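Proveck K2 gripper kit for PC teardown benches

Price: 3,853 euros excluding VAT
Supplied by: Kodia
Lead time: 6 weeks
Stock checked: 25/08/2026

The K2 is a two-finger gripper with a wrist camera, sold as a kit for workshops that strip, sort or repair desktop computers. It fits a small arm with a standard tool flange. The arm is not included. If you don't have one yet, ask for the joint quote, as Kodia will price both on the same order and ship them together.

The kit contains the gripper, one pair of black fingers, the camera, its bracket and a cable set. Spare fingers are sold in pairs. Most buyers order a second pair with the kit, and we suggest adding a third if the bench runs two shifts.

Desktop towers are the usual starting point. Memory modules, expansion cards and ribbon cables all have to be reached from above, past brackets and crossbars, so measure your deepest chassis before you order and send us the figure with your enquiry.

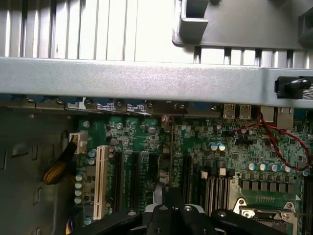

Begoña Pastor wrote to us that the gripper was the easy part of her budget and the fixture to hold the towers still was the part she had left out. She now tells other workshops to price the fixture first.

We agree. The Baudry clamping plate costs 1,337 euros excluding VAT and takes towers standing or lying flat. A plain steel plate will do if you only handle one model.

Also allow for:
Setup on site, one day
Operator training, half a day for up to four people
Yearly service, quoted separately
A guard or light curtain, depending on your risk assessment

Orders placed before the end of November keep the current price. Leasing is available over 40 months through Kodia, with the service visits included. For a written quote, contact Thomas Monti on the sales desk and give the arm model, the voltage and the delivery address.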